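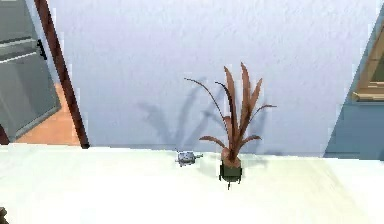
Diese Website verwendet Cookies. Einstellungen | Alle akzeptieren

Suchbegriff eingeben … Suchen

Kann das schon eine Maschine? Haushaltstipps für alle, die auf den Roboter warten

Von Pranab Rathnayake, 2021-08-31

97 Mal geteilt | 3 Kommentare

Seit ich im März über meinen Saugroboter geschrieben habe (den Karkico, der bei uns unter dem Sofa wohnt und den ich trotz allem sehr mag), kommen immer wieder Zuschriften mit derselben Frage: Wann kann so ein Gerät denn endlich auch die Küche? Und das Wohnzimmer, und am besten gleich die Wäsche? Ich verstehe die Sehnsucht, ich habe sie ja selbst, besonders abends, wenn noch alles herumsteht. Deshalb gehe ich heute einmal die Arbeiten durch, die bei den meisten von uns anfallen, und schreibe dazu, was eine Maschine davon übernehmen kann und wie man den Rest mit möglichst wenig Mühe selbst hinbekommt.

Die Arbeitsplatte

Eine glatte, freie Fläche abzuwischen klingt nach der leichtesten Aufgabe der Welt, und für einen Arm mit Lappen wäre sie das vermutlich auch, solange wirklich nichts darauf steht. Sobald aber ein Blumentopf dazukommt, muss die Maschine erkennen, wo der Topf aufhört und die Blätter anfangen, sie muss ihn am Rand fassen, anheben, irgendwo abstellen und hinterher wieder zurückbringen, möglichst ohne die Erde zu verteilen. Wir machen das mit der linken Hand und telefonieren dabei! Für zu Hause kenne ich kein Gerät, das ich das unbeaufsichtigt machen ließe.

Mein Rat: Was dauerhaft auf der Platte bleibt, kommt nach hinten an die Wand, dann ist vorne Platz und der Lappen kommt in einem Zug durch. Zimmerpflanzen auf kleinen Füßchen sind in der Küche eine feine Sache, man kommt darunter mit einem gefalteten Tuch gut durch und es bilden sich keine Ränder. Kleinkram, der sich ansammelt (Figürchen, Gummis, einzelne Schrauben), wandert bei mir in eine Schale von Amato, und die wird geleert, wenn sie voll ist. Gut, manchmal auch erst später.

Staubwischen auf der Kommode

Beim Staub sind die Maschinen auf dem Boden schon recht ordentlich, auf Möbelhöhe hört es auf. Eine lange, niedrige Kommode wäre von der Höhe her gar nicht so schlimm, nur liegen oben eben flache Sachen herum, Heftchen oder Papiere, und ein aufrecht stehender Rahmen kippt schon bei einem leichten Stoß. Etwas Flaches von einer glatten Fläche aufzunehmen, ist für einen Greifer viel schwieriger als ein Becher. Wir schieben es einfach mit dem Finger bis an die Kante und greifen dann von unten nach.

Schubladen ohne Griffe sind noch so ein Fall. Schön anzusehen, aber woran soll man ziehen? Mit der Hand tastet man die Fuge ab und findet schon die richtige Stelle. Wer es bequemer möchte, klebt innen an die obere Kante ein kurzes Stück Stoffband, das bis zu 2 Zentimeter herausschaut. Das sieht man kaum und es schont die Fingernägel.

Gewischt wird von oben nach unten, erst der Rahmen, dann die Platte, zum Schluss die Fronten. Bei Holzfußböden nehme ich den Lappen nur nebelfeucht und arbeite immer in Richtung der Dielen. 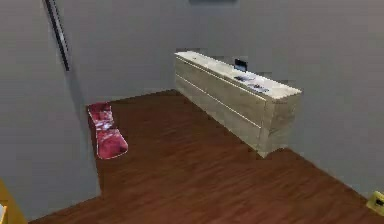 Der Boden, und was der Saugroboter vorher braucht

Da darf man sich nun wirklich freuen, denn eine freie Fläche vor einem Möbel ohne Füße ist für einen Saugroboter ein Fest. Er fährt an der Front entlang und kann sich nirgends verkeilen. Schwierig wird es mit Sitzkissen und niedrigen Bodensesseln. Mein Karkico schiebt sie mit großer Geduld vor sich her, und abends liegen sie in einer anderen Ecke. Ich lege sie vor dem Start aufs Bett, ebenso Bauklötze und alles andere, was so klein ist, dass man barfuß drauftritt.

Einmal in der Woche gehe ich trotzdem mit der Fugendüse an den Sockelleisten entlang. Die runden Geräte kommen nicht ganz in die Ecken, auch der Brateo meiner Schwester nicht, der eine seitliche Bürste hat und deutlich teurer war.

Und die Wäsche?

Waschen und Trocknen hat uns die Maschine längst abgenommen, das vergisst man so leicht. Beim Zusammenlegen würde ich noch nicht aufs Warten setzen. Legt die Hemden lieber gleich warm aus dem Trockner zusammen, dann bleibt das Bügeleisen meistens im Schrank. Wie ich Spannbettlaken falte, schreibe ich euch beim nächsten Mal auf, das wird nämlich länger.

Newsletter abonnieren: Deine E-Mail-Adresse Anmelden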